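Lovmont kitchen cell - progress report to Wasetti
Jan 5, 2020
Prepared by Ravinder Gosselin

Work this period was limited to the simulated cell. The arm base was re-entered at its corrected position in front of the cooktop, and the gripper offset was updated to match. The pot handle is thin, so the approach path was slowed over the last 42 mm.
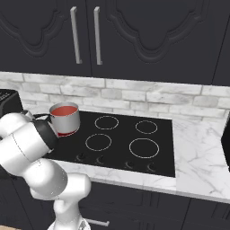
Contact settings for the gripper fingers were retuned in October and have been left alone since. Of 47 grasp runs on the new settings, 41 finished without a fault stop. The rest stopped on a wrist joint limit - the fix is a revised start pose, now under test.

Two items remain open: the joint limit file from Hegarty and the spare gripper housing.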